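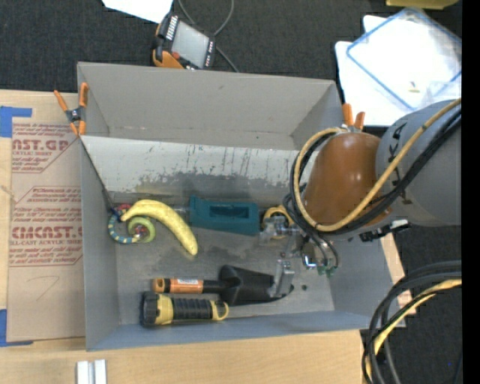 Gray bin on a wooden tabletop, with a banana and a toy snake inside.

Contributors wanted - women's college volleyball, paid per piece

Trillel needs writers. Season is well under way, two of our regulars have gone off to full-time jobs, and the match recaps are piling up. If you watch a lot of college volleyball and can turn in clean copy the same night, read on.

What we are: a fan site covering college volleyball, indoor and beach. Independent, small, pretty busy from August to December. 157 recaps went up last season, plus previews, a weekly mailbag and the Sunday rankings that make everybody mad.

What we need now

Recap writers. 60 dollars a match, 400 to 600 words, filed within 2 hours of the last point. Most matches are streamed so you can work from home. You pick from the list on Mondays. Minimum one match a week, no maximum but please don't grab five and file three.

One beach writer, starting in May. Previews first, then the big tournaments. Same rate. You should know the pairs format and not need it explained by us.

One stats person. Few hours a week, mostly pulling box scores into our sheet and catching it when a hitting percentage looks wrong. 70 dollars a week flat. Radka Mujić does this now and will show you the sheet, it is ugly but it works.

You don't need a journalism degree. Played in high school, coached a club team, sat in the stands for ten years - all good. You do need to tell a good set from a lucky one and spell the libero's name right. Please no copy that just reads back the score set by set, we have the box score for that.

Also helpful: living near a program we hardly cover. Mountain states, the Dakotas, anywhere in northern New England. We can ask for a media pass for home matches but cant promise one. Parking and gas are on you, sorry.

Not looking for: betting picks, transfer rumors with no source, anything written by a program. Also no photographers at the moment, Freya Tindall has that covered through the tournament.

How to apply

Email the jobs address on the contact page. Put RECAP, BEACH or STATS in the subject line. In the mail:
- where you are and what time zone
- which nights you can't work
- one sample, any sport, under 600 words. Unpublished is fine
- for stats, skip the sample and tell us what you've done with spreadsheets

Recap applicants who look right get a paid tryout, one match, full rate, whether we run it or not. Rainer Steinbach edits all of those and will send notes back. He is blunt about ledes. Don't take it personaly.

Applications close October 29, 2026, midnight Eastern. Tryouts the week after. You'll hear from us either way.

Payment goes out on the first of the month, by check or bank transfer. Freelance, so taxes are yours to sort out. You must be 18 or over and able to work in the US.

Questions about the beach job go to Lumturie Kolev, everything else to Rainer. Email only please - no DMs, they get lost on match nights.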